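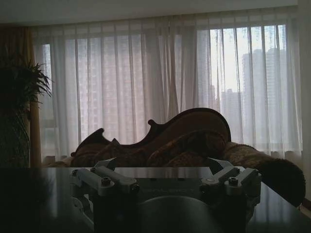 Sheers drawn, daytime, living room side

Home | List archive | Threads | By date | Subscribe | Help

Ultisham Home Sewing List
Subject: Re: lining or no lining for sheers?
Date: 03/04/2022

On the list, a member in Pravley wrote:

> I am finally getting to the front room windows and I can't make up my
> mind. The old curtains were lined cotton and I was always glad of them
> in winter, but the room was like a cave. My sister-in-law says to go
> with plain voile and be done with it. My worry is the neighbors, who
> are close, and also the hemming, because the last time I hemmed
> anything that thin it crawled all over the machine and came out like
> a lasagna noodle. How full do you all make them? Do you wash first?
> Any advice welcome, I have the weekend free and a strong pot of coffee.

Oh, I do feel for you about the lasagna noodle. My very first pair of sheers looked just like that, and I hung them anyway and left them up for years, and my mother straightened them every single time she came to visit as if one more tug would do it.

I'll start with the fullness, since that is where most people go wrong, and I include myself. I use 3 times the width of the track for voile. With heavier cloth you can get away with twice, but thin stuff made up skimpy just looks like a bedsheet somebody pinned up. It sounds like an awful lot of fabric when you're standing at the cutting counter (and it is, my last receipt came to 561 and I folded it up very small before I got home), but the pleats hang so much better that I've never been sorry.

Now, the neighbors. In the daytime you will be fine. We are in an apartment with other tall buildings across the way, and with the sheers closed I feel perfectly private while it's light out. After dark with the lamps on it's a different story, and you might as well be on television. We put a plain roller shade behind ours, close to the glass, and pull it down at supper time. You could also do a second track with your old lined cotton, if you still have it, and then you'd have your warm winter curtains back without living in the cave all day. I would try that before buying anything!

Yes, wash first. Please wash first. I skipped it once with a bolt from Visberg and the whole lot drew up three inches the first time through the machine, cool water and all. Wash it the way you mean to wash it forever after, hang it over the shower rail, and press it with a barely warm iron and a cloth.

For the hem itself, what finally cured me was tissue paper. Lay a strip under the fabric, stitch through both, and tear it away after. Use your finest needle and a new one, a longish stitch, and hold the cloth lightly front and back without pulling. I turn up a double hem, the same depth both turns, so there's no raw edge showing as a shadow when the sun comes through. And hang them for 30 hours or so before you hem, if the family can stand it, clipped up with clothespins. Voile drops a little, and it doesn't drop evenly.

I use the Štěpánek heading tape, the narrow one, and draw it up from both ends toward the middle so I can fuss with the pleats. Knot the cords and tuck them in, but don't cut them, or you'll never get the things flat again for washing. Ask me how I know.

Do write back and tell us what you decided, and how the coffee held out. I have a good bit of white voile left over if you'd like a piece to practice on, and I'm happy to put it in the mail.

Warmly from the eleventh floor

Contact the list owner | © Ultisham Home Sewing List | Back to top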